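Trullomo Home Forum > Walls, Paint and Paper
Topic: Butterfly wallpaper next to a marble-pattern top, too much?

Pumier240
We papered our small utility corner in January and my wife and I still do not agree about it. She chose the butterflies. I chose the marble pattern for the surface. Separately I like both, but together I feel a little dizzy. Two sheets meet at a thin silver trim, and I think this part came out clean.

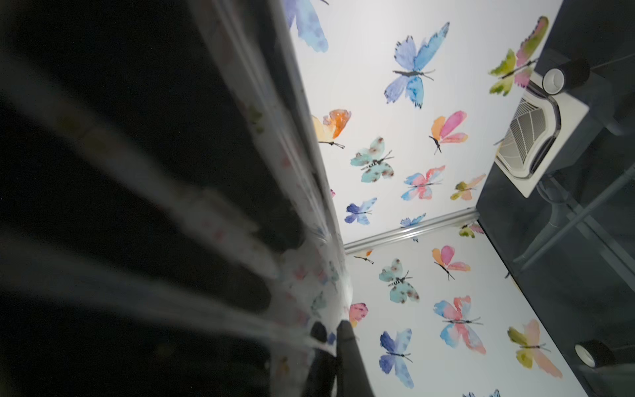 Butterflies on both sides of the silver trim, curtain on the left.

My question is about the marble. Would you change it to plain white, or leave it? The veins are gray and black, quite dense, and small things get lost on it very easily.
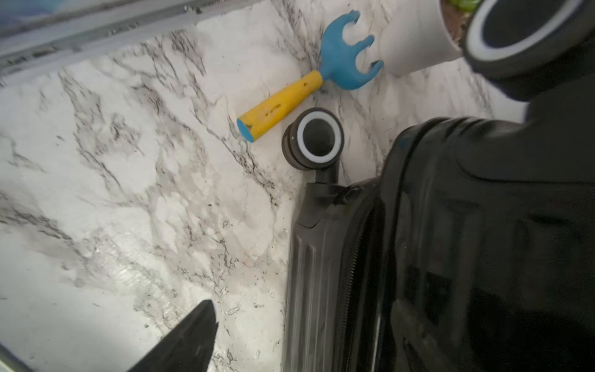

I also keep some green plants there, and I wonder if more green would calm everything down or only add to the mess. We pack for the children in the same corner, so the surface must be tough.

Amadi_K
Leave the marble. It is gray and black, it does not fight with the colors. I would remove the curtain before anything else, it repeats the same soft colors and the eye has no place to rest.

Palladgate
I disagree with Amadi. The curtain is pale, it is the busy surface that tires you. Plain white, matte, and you are finished.

Pumier240
Thank you both. Matte is a good point, I get glare on mine. But then every scratch from suitcase wheels will show – and the astronaut one is always lying there.

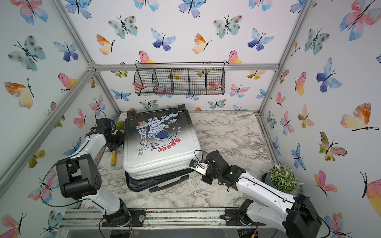
Veikko Rautiainen
Scratches show less on a pattern, so I am with Amadi. I lived five years with a plain white top and I was wiping it every evening. Try a big plain mat first, it costs little and you can take it away again.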